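How to Find Out When a Local Cafe Really Opened (and Whether the Sign Is Lying)

Every old cafe has a date on it somewhere. It's painted over the door, printed on the menu, or baked into the story the counter staff tell when you ask. I've been checking these dates for years for my own street-by-street notes, and I've learned to treat all of them as advertising until I see paper.

You don't need training for this. You need a library card, some patience and a willingness to be unpopular with people who like the story better.

Step 1. Write down the claim exactly

Copy the words as they appear. "Established 1931" is a different claim from "Family baking since 1931," and both are different from "Serving Trudgate since 1931." The first might be the company, the second might be a great-uncle in another state, and only the third says anything about the town. Owners slide between these without noticing, and newspapers help them do it.

Note the address too. Gronside Bakery, the one that started me on this, has traded from at least three places, and the date on its awning belongs to none of them.

Step 2. Start with city directories, and start late

Most people begin at the claimed year and work forward. I'd do it the other way. Begin with a year when you're sure the place was open and go back one volume at a time until it drops out. Look under the business name, then under bakeries, restaurants, lunch rooms and confectioners. A cafe could be any of those depending on who was paying for the listing.

Check the street listing as well. Numbering changes. The shop I was looking for at number 87 turned up at number 64, same building, before the street was renumbered.

A missing year proves very little. Directories skipped people who didn't answer the door. Two missing years in a row is worth a note, and five is a problem for the sign.

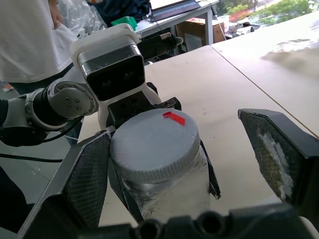

Sorting what you find by how far you trust it is the part people skip. I use three piles: made at the time, made later from records, and made later from memory. Keep a physical marker for each if you work with paper or boxes of donated bits and pieces. It can be as plain as the scrap of red tape on top of that gray jar lid, as long as you write down what the color means. I once opened a box marked in two colors with no key anywhere and lost an afternoon to it.

Step 3. Read the ads, then distrust them

Newspaper ads are good for one thing: they show that somebody wanted customers on that day at that address. They're bad for everything else. "Grand Opening" can mean a new owner, a new oven or a slow August. I have four grand openings for the Bastos Coffee Room and I doubt more than one of them was an opening in any useful sense.

Search the digitized papers with bad spelling on purpose. The scanning software reads Gronside as Cronside and Gronsidc. If you only search the right name you'll miss half of it.

Step 4. Handle the anniversary booklet with care

Sooner or later someone will hand you a souvenir booklet. Mine came from Wistska Tea Rooms and says the founders served 754 people on the first day. The room had seats for 40 at best and the same booklet says they closed at two. Perhaps there was a line. I'd want to see it written down by somebody who wasn't selling cake.

Use booklets for names, addresses and photographs. Check the dates in them the same way you'd check the sign.

Step 5. Be careful with objects

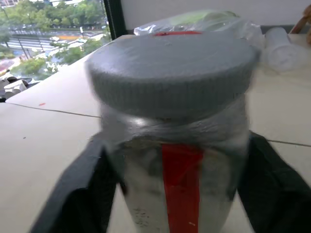 Collectors' fairs are full of tins, cups and jars supposedly from this or that closed cafe. A printed address can help, if it matches a directory. Without print of some kind you're buying a story. Take a clear plastic jar with a ridged screw lid and a strip of red tape down the front: it could have come out of any kitchen, and no seller's word will turn it into evidence. I paid 200 dollars for a "Trudgate" sugar canister before I learned this, and I still can't tie it to the place.

Step 6. Write it up with the gaps showing

Give the earliest year you can document, the source, and the claimed year beside it. Mine for Gronside reads: "Sign says 1931. First directory listing 1938, as a lunch room. Nothing found earlier." If the owner has a lease or a license in a drawer, I'll happily change it. So far I've been offered a framed photograph with no date on the back.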